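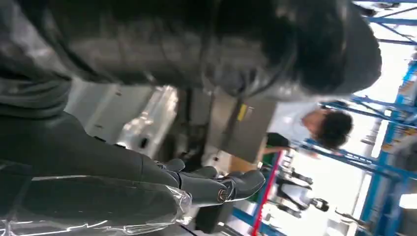
So I finally did it. I cleared out the storage unit. All of it, down to the concrete, and then I put most of it back, but on shelves and in boxes I can find again, which counts as progress in my book.

If you've been reading since January you know I'd been whining about this for a while. The unit started out as overflow for the shop when I moved out of the Flitau building, and for the first few months I was so good about it! Everything had a spot. Then the holidays came and I started opening the door, tossing something in and shutting it again before anything could fall on me.

I gave myself 4 days. First day was just dragging stuff into the corridor and sighing. I had 86 boxes (I wrote a number on each one with a fat marker, so for once in my life I have a real figure) and a solid third of them were boxes with smaller boxes inside. Why do I keep boxes? I know why. Because one time in 2014 I threw away a really nice sturdy one and needed it a week later, and I've never gotten over it.

Racks first. If you're doing this yourself, please put the shelving up before you sort a single thing. I went back and forth between painted steel and the cheap plastic kind, and I'm so glad I spent the extra on steel. The plastic ones I had at Flitau bowed in the middle like a hammock. I ordered mine from Herath, they came flat, and the crossbars just hook into the uprights with a rubber mallet and some bad language. Leave the bottom shelf higher than you think you need so the heavy boxes can slide underneath on a piece of flattened cardboard. The cardboard trick is the best thing I learned all week. You can pull a really heavy box out with one hand.

Then wrapping. I'm a convert to clear plastic over everything. I used to wrap in old sheets because it felt nicer and, you know, less waste, but then you can't tell what anything is and you end up unwrapping four lamps looking for the fan. Clear film, kept loose so you can get it off again without scissors, and you see what you've got. I do save the film and reuse it until it's more tape than plastic. For the big awkward pieces I bought two padded covers from Nisevis, and they were pricey, and I winced, and they've already been worth it. They don't slide off the way a tarp does either.

Labels! I went with little yellow ones, always up near the top edge on the side that faces out. Not on the lid. I don't know how many years I've been labeling lids and then stacking things on top of them. Yellow shows up on gray and on brown cardboard both, and I can read it from the doorway without my glasses if I write big.

Things I found: the good extension cord, my other staple gun, a whole bag of Nineo brackets with the receipt still in it, and 3,800 packing labels in a size that fits no printer I own. If you want those, email me, I'm serious.

Still to do is the back corner, where I've got a pile that I'm calling "electrical" because it has cords in it. I need a better system for cords. I've tried the toilet paper roll thing and they get squashed. If you've got something that works, leave it in the comments, and tell me where you got your ties, because mine keep snapping.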